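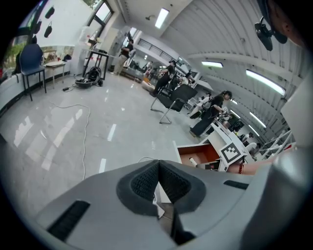 Lesezeit: 4 Min.

Was ich vom Tag der offenen Tür bei Lanano für meine Küche mitgenommen habe

Eigentlich wollte ich im November nur einen Beitrag über Schubladeneinsätze schreiben (kommt noch, versprochen!). Dann lag die Einladung von Lanano in Bunberg im Briefkasten, Vorführung ab 14 Uhr, Kaffee inklusive, und weil ich für alles zu haben bin, was mit Schränken und Aufräumen zu tun hat, bin ich hingefahren. Dort bringen Leute mit Greifern in der Hand den Robotern bei, wie man Alltagskram anfasst: Schublade auf, Dose raus, Dose rein, Schublade zu. Das Projekt heißt Bukus und ich hätte stundenlang zuschauen können.

Die Halle selbst ist toll, hell und hoch, mit so einem glänzenden grauen Boden, in dem sich die Lampen spiegeln. Und überall wurde gearbeitet, gebückt, gegriffen. Wer mit einem klobigen Greifer statt mit den eigenen Fingern in einen Schrank muss, merkt nämlich sehr schnell, was an dem Schrank nicht stimmt. Ich habe fleißig mitgeschrieben, und das meiste davon funktioniert auch zu Hause.

Der Handschuhtest

Mein Lieblingstipp! Zieht euch dicke Ofenhandschuhe an und holt etwas aus dem Schrank, das ihr jeden Tag braucht. Was dabei umfällt oder klemmt, steht falsch. Bei mir waren das die Gewürze — die kleinen runden Dosen stehen jetzt mit zwei Fingern breit Luft dazwischen, und ich werfe auch ohne Handschuhe keine mehr um. Dafür sind drei Sorten Curry ausgezogen, das war fällig.

Taschen an die Wand

An der weißen Wand hängen bei Lanano schwarze Taschen an Haken, einfach so, jede gut zu erreichen. Ich habe zu Hause im Flur dasselbe gemacht, mit versetzten Haken, manche höher, manche tiefer. Nehmt ordentliche Dübel, so eine volle Einkaufstasche zieht ganz schön. Klebehaken habe ich probiert und aufgewischt.

Etwas Schönes auf den Arbeitstisch 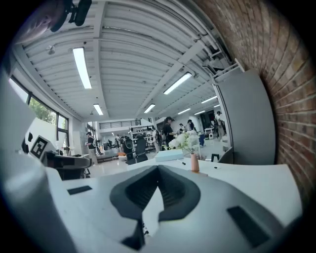 Weiße Blumen zwischen all der Technik, die rosa Vase hätte ich gern gehabt.

Ich war ganz verliebt in diese Ecke vor der Backsteinwand. Der Tipp zur schmalen Vase: Sie kippt leicht, wenn der Strauß zu groß ist. Eine Handvoll Kies hinein, dann Wasser, dann die Stiele kürzer schneiden, als man sich traut. Auf meinem Küchentisch hält das sogar den Kater aus. Und einen Stift lege ich seither auch immer dazu, für den Einkaufszettel. Das klingt nach nichts, aber ich habe jahrelang mit Stiftsuche verbracht.

Erst Platz machen, dann die Tür auf

Das fand ich am spannendsten. Schranktüren brauchen Raum, und in einer engen Küche steht man sich dabei dauernd selbst im Weg. Ich habe daheim nachgemessen: 80 Zentimeter zwischen Unterschrank und Tisch sind bei mir zu wenig, wenn ich in die Hocke gehe und die Tür gleichzeitig offen bleiben soll. Den Tisch zu verrücken hat nichts gekostet. Probiert es aus, bevor ihr über neue Möbel nachdenkt!
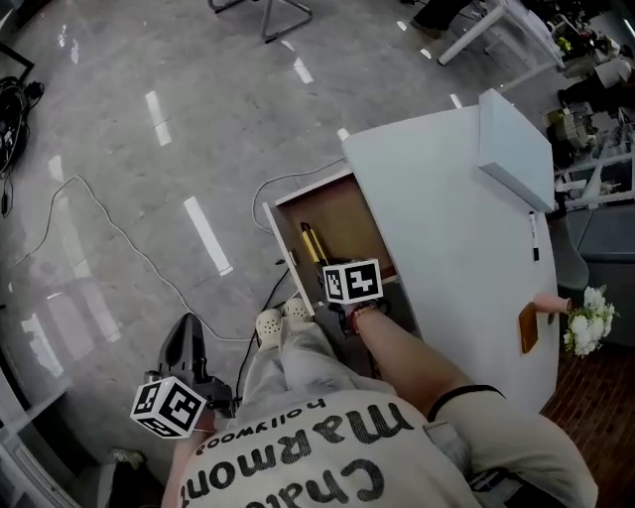
Ein Greifer pro Hand, und mit dem rechten geht es ins untere Fach.

Ins unterste Fach gehört bei mir seitdem nur noch, was von selbst aufrecht steht und sich von oben fassen lässt. Putzmittel mit festem Griff zum Beispiel, oder die große Ölflasche. Flache Deckel haben dort unten nichts verloren, die stelle ich senkrecht in einen alten Zeitschriftenhalter und den wiederum auf Hüfthöhe. Tüten kommen in eine Kiste, die man als Ganzes herauszieht.

Dann noch die Kabel. In der Halle liegen welche in langen Bögen auf dem Boden, und ich habe sofort an meine eigene Werkbank gedacht, wo es nicht besser aussieht. Also bin ich abends noch drangegangen: Klettband, alle zwei Handbreit eine Schlaufe, an der Tischkante entlang nach hinten. Für die ganze Werkbank habe ich knapp 200 Zentimeter Band gebraucht. Wer Klettband im Baumarkt zu teuer findet, nimmt Streifen aus einem alten Fahrradschlauch, die halten ewig, riechen nur die erste Woche etwas.

Und schreibt eure Schränke an. Die Würfel auf den Greifern tragen diese schwarz-weißen Muster, damit die Kameras wissen, wo etwas ist. Zu Hause tut es Malerkrepp und ein dicker Filzstift, bei uns findet die Familie jetzt sogar das Backpulver.

Zum Kaffee gab es übrigens den Gewürzkuchen aus dem Café Yusof nebenan, sehr saftig. Ich habe ihn inzwischen nachgebacken, mit 80 Gramm gemahlenen Mandeln und einem Schuss starkem Kaffee im Teig. Das Rezept stelle ich ein, sobald er mir einmal nicht in der Mitte zusammenfällt. Falls jemand weiß, woran es liegt, schreibt es mir gern in die Kommentare!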